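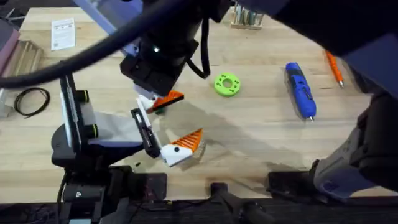

Left arm over the maple-colored bench, orange ribbed pads on the fingers. Lime ring and blue hand tool next to it.

Search reviews Enter keyword Go

Gollard two-arm teaching kit - review
Naveed Sandhu, Jan 27, 2020

Short version: good kit, annoying cables, buy the spare pads.

I've had the Gollard on the bench since September. Bought it to teach small bench jobs by remote control - pick up a part, hand it over, put a tool back where it goes. You drive the leader handles, the arms copy you, software logs the whole run. Paid $1,804 for the handles and gripper set, arms not included. Ouch, but the Clorkeck set was more and wanted its own controller box.

Setup. One evening. Manual skips the gripper zeroing step completely, it's on page 30 in a footnote. Do that first or the fingers close crooked.

Fingers. Best part. White blocks, orange pads with ribs cut across. Ribs grip well on round stuff like pens, less well on thin flat rings. For rings I come in from the side, one pad under the lip. Took me an afternoon of bad demos to work that out. Wish the pads came in a softer grade too.

Remote feel. Very little lag. No force feedback though, so you go by eye, and you will squeeze things too hard at the start. Slow down near contact. My first 101 demos were mostly junk becuase I moved like I was late for something. Threw them all out, started over, policy got better right away.

Hand guiding. Works, sort of. You can push the arm around with the motors slack and record that. Wrist is heavy and your own hand gets in the camera view. I only use it for way points now.

Cables. Bad. Thick black one off the upper arm wants to swing across the work, thin one loops down beside the wrist and snags. I strapped mine twice, still not happy. Siddiqui sells a sleeve for it, have not tried.

Software. Fine. Export is quick, replay is usefull, tagging a failed run takes too many clicks. Crashed on me once past 1,000 saved runs, nothing lost.

Support. Gitorcombe handles US orders, they answered in a day and sent a missing screw.

Four out of five. Would be higher with a proper cable guide in the box.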